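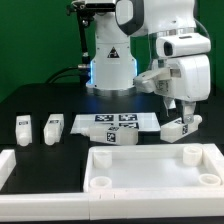

Poste de démonstration, fond vert en place : la pince se referme sur un bloc blanc marqué.

Enregistrer une démonstration par guidage manuel

Cette page décrit la prise de démonstrations pour la tâche de rangement des blocs dans le bac. Elle suppose que le contrôleur est démarré et que la calibration caméra-robot a été validée. Pour la téléopération, voir la page de Consuelo Agudelo.

1. Préparation du poste

Placer les blocs hors du bac, marqueurs dégagés. Le bac reste au premier plan, ouvert vers le haut. Vérifier dans Pirby que chaque marqueur utile est détecté et que son identifiant est stable. Un marqueur qui clignote à l'écran est en général trop incliné — tourner le bloc de quelques degrés suffit.

2. Passage en guidage

Ramener le bras en position de départ, puis activer la compensation de gravité. Si le bras dérive une fois lâché, la masse d'outil déclarée est fausse : la valeur de notre préhenseur, capteur compris, est de 900 g environ. La corriger avant toute prise.

3. Enregistrement

Lancer l'enregistrement, attendre le signal sonore, puis saisir le bras par l'avant-bras. Ne pas tenir la main du robot, sous peine de masquer le marqueur qu'elle porte. Descendre à la verticale du bloc, marquer un arrêt, fermer la pince au moyen de la pédale. Remonter avant de se déplacer vers le bac. Ouvrir, dégager, arrêter l'enregistrement.

Prévoir huit démonstrations par position initiale. En dessous de cinq, la trajectoire moyenne reste bruitée à l'approche.

4. Contrôle

Rejouer chaque trajectoire à vitesse réduite, main sur l'arrêt d'urgence. Rejeter celles où la pince touche la paroi du bac, ou dont le marqueur de la main disparaît pendant la saisie. Les fichiers retenus vont dans le répertoire Hurnside, les autres sont supprimés.

Page revue le 12/10/24 par Kári Eskildsen. Ajout de la masse d'outil en section 2.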